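Search this forum Go Advanced

Right arm drops out mid-sort, left arm keeps going – bad cable or something worse?

14 replies · 847 views

benchrat_ohio
Hi all, first real post after lurking for ages. I run a two-arm tabletop setup that sorts candy and little beads by color, and I've got a fault that's driving me up the wall.

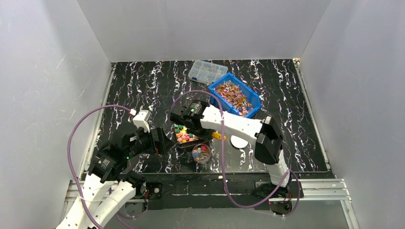 Both arms over the table, right gripper above the sorting tray

So what happens is, the right arm is reaching over the tray, everything is smooth, and then it just goes limp at the wrist. Gripper opens, drops whatever it's holding, and the elbow sags until the gripper is resting on the tray. Two seconds later it wakes up and tries to carry on from where it thinks it was! The left arm never notices and keeps right on moving. Last night they bumped grippers and I hit the stop button so hard I hurt my thumb.

The log says "comm timeout, joint 6" every time. Controller is a Harmont, running Waken for the motion side. It has done 3,231 picks since I rebuilt it and the dropouts only started in the last 609. Same program, same speeds. Anybody seen this?

Share (3)

tinsnip
Cable. It's always the cable. You've got that purple one looping over the top of the gripper and then hanging straight down across the arm link. Every time the wrist turns it's going to tug on something. Strap it down at the wrist and again at the elbow, leave a proper service loop and try again.

MoxieB
+1 on cable. Also it dips under the front of the table and comes back up, so check it isn't getting pinched down there.

Ainhoa Alcaraz
I'm going to disagree a bit, sorry! A tugged cable is a good guess but I'd look at power first. I had the same joint 6 message on my old Gallardo arm for weeks and swapped two data cables before I put a meter on the supply. The voltage was sagging whenever both arms accelerated together, and the last joint in the chain dropped off first. Do your dropouts line up with the left arm moving?

benchrat_ohio
Hmm. Maybe? I never looked. The left one is usually on its way to the tray when it happens, but it's usually on its way to the tray anyway, so I don't know if that tells us much.

tinsnip
With respect, if it was power he'd see other joints complain. One joint, one message, one cable flopping around. Start with the thing that costs a zip tie.

Ainhoa Alcaraz
Not on mine I didn't, it was joint 6 every single time. But sure, do the zip tie, it can't hurt. Then run the right arm by itself with the left one parked and see if it still drops.

gluepot77
Can we talk about the part where it wakes up and carries on?? That bothers me way more than the dropout. An arm that loses a joint should stop and stay stopped until a person clears it. And the other arm should stop with it. If you'd been picking a bead out of that tray when it came back you'd have a lot worse than a sore thumb.

benchrat_ohio
Fair. I do reach in there sometimes, mostly to fish out a candy that landed in the wrong color. I thought auto-recover was just how Waken worked.

gluepot77
It's a setting. Look under faults, there's one for retry and one for linking the arms. Turn retry off, turn linking on. And please quit reaching in while it's live, use the stop first.

MoxieB
I'd leave retry on personally, otherwise you'll be walking over there every five minutes. Mine's been on for a year with no trouble.

gluepot77
Yours has one arm and sits inside a locked box, Moxie. He's got two arms sharing one tray and his hands in the middle of it.

MoxieB
ok yeah, that's different. Retry off.

benchrat_ohio
Update, and it's a messy one. Retry is off, linking is on, and I pulled the plug on the data line on purpose to test it – both arms froze and stayed frozen. Very happy with that part.

Then I strapped the cable at the wrist and elbow and ran both arms. It got through 1,491 picks before it dropped, which is way better than before, so tinsnip gets some credit. But it did drop. After that I parked the left arm and ran the right one alone overnight (door locked, nobody in there) and had no faults by morning. So now I think Ainhoa might be on to something too?

I've borrowed a meter and there's a bigger Malach supply in my cart, but I'm not buying it until I see the voltage move.

tinsnip
I'll take partial credit. Before you blame the supply, swap the purple cable for a new one too. If it's been flexing like that for 3,231 picks, there could be a cracked conductor inside and strapping it just slowed things down. Would also explain why it's happy when the arm isn't dodging its neighbor.

Ainhoa Alcaraz
Good point, but change one thing at a time or you'll never know which it was. Meter first, it's already sitting on your bench. Put it at the right arm's base and watch the lowest reading when both arms start together. Mine dipped so fast the plain display missed it, so use min/max hold if it has that.

benchrat_ohio
It does have min/max. Meter tonight, cable after that, and I'll post the numbers once I have them. Left arm stays parked until then.

Share (1)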